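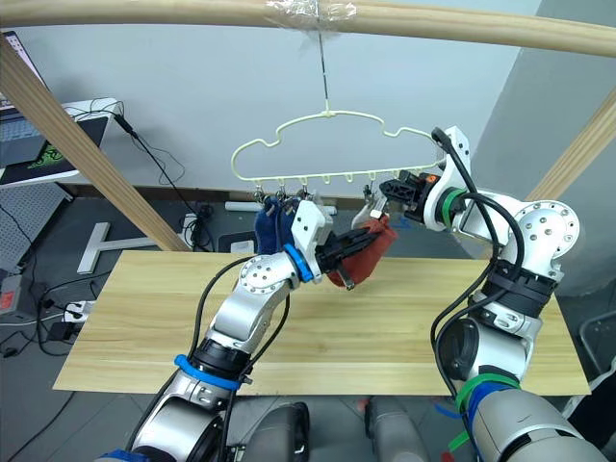 Last changed: 2022-12-19

Drying socks indoors, page 1
Reading time: 4 minutes

clultley_damp wrote:
Moved into a ground-floor place in Utthorpe in November. No dryer, no balcony, one radiator with opinions. Socks take two days and come out smelling like a pond. What are people doing?

moth_ledger wrote:
Clip hanger, high up, near a door. Warm air rises and your socks may as well be there to meet it. Heavy ones on the outside.

Nerik9 wrote:
Disagree on the door. Buy a dehumidifier. Mine runs over 4 hours a night and the windows stopped crying.

moth_ledger wrote:
And the electric bill started.

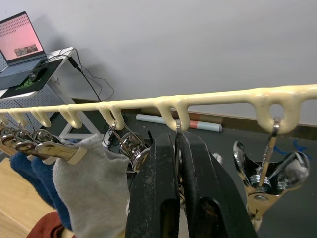 Edited by poster, last change: same evening

clultley_damp wrote:
OK, clip hanger it is. Do the clips leave marks? I own 15 pairs and would like to keep them presentable – by my standards.

Katona_K wrote:
Clip the toe or the cuff, never the middle. Metal springs can rust in a wet room, so wipe them now and then. Or do an extra spin first, which beats all of the above.

Nerik9 wrote:
Extra spin killed my wool ones. Dehumidifier.

clultley_damp wrote:
Trying the extra spin on the cotton. The wool can stay damp and alive.

Related threads
Towels that crunch
Katona spin dryer, worth fixing?
Black spots on bathroom ceiling

Contact the moderators | © Utthorpe Household Board | Back to top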